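Back on the mat (and my knees have opinions)

14 shares | 3 comments

So I reinstalled Flamon. I know, I know, I said in March that I was done with dance games until they fixed the scoring, but my sister Natalia Ledesma came to stay and she packed her mat before she packed a toothbrush, so what was I supposed to do?

If you haven't played since the winter patch, the big change is the song list. It's up to 314 tracks now and you can finally sort by difficulty without the menu freezing up on you. Most of the new stuff is from the Olvera pack, which I bought because of one song (the accordion one, you all know the one) and ended up loving nearly all of it. The routines use a lot more arm work than the old ones. I kept hitting the lamp until Natalia moved it into the hallway.

The scoring, though! They dropped the points you need for a top rank on the short songs by 3,000, and it makes such a difference. I used to miss one turn in the chorus and just quit right there, and now I finish the song even when I've messed up, and sometimes I still squeak in with the rank.
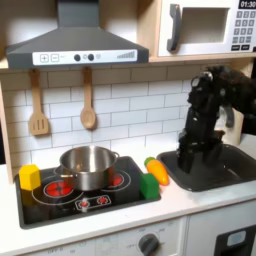 Where I'm stuck is "Drutell Avenue" on hard. There's a part after the second verse where you do 16 side steps in a row and then have to switch feet on the off beat, and my left foot simply does not believe in the off beat. Natalia got it on her third try. I've been at it for nine evenings and my best run fell apart two steps from the end, because I got excited and started celebrating.

What's helped a little is turning off the coach on screen and just listening. I always copied the dancer, and by the time I'd seen the move I was already late. With the coach off I lose points on the arms but my feet are way more on time. I don't know if that works for the co-op songs — we tried it once and crashed into each other, so maybe not.

One complaint and then I'll go stretch. Why is the cooldown playlist still locked until you've finished the whole Pronley set? Those are the hardest songs in the game! I want the slow stretchy one after twenty minutes of jumping, not as a trophy. I've been using the easiest ballad and doing my own thing while it yells MISS at me.

Anyway, if anyone has a trick for that foot switch, please send it my way. My downstairs neighbor would like me to get past it too.

Comments

Karla Maldonado: Start the side steps on your RIGHT foot even though the coach starts left. It scores the same and the switch comes out natural.

stompy_jo: the cooldown thing drives me nuts too. I just put on my own music and close the game

Natalia: It was my second try.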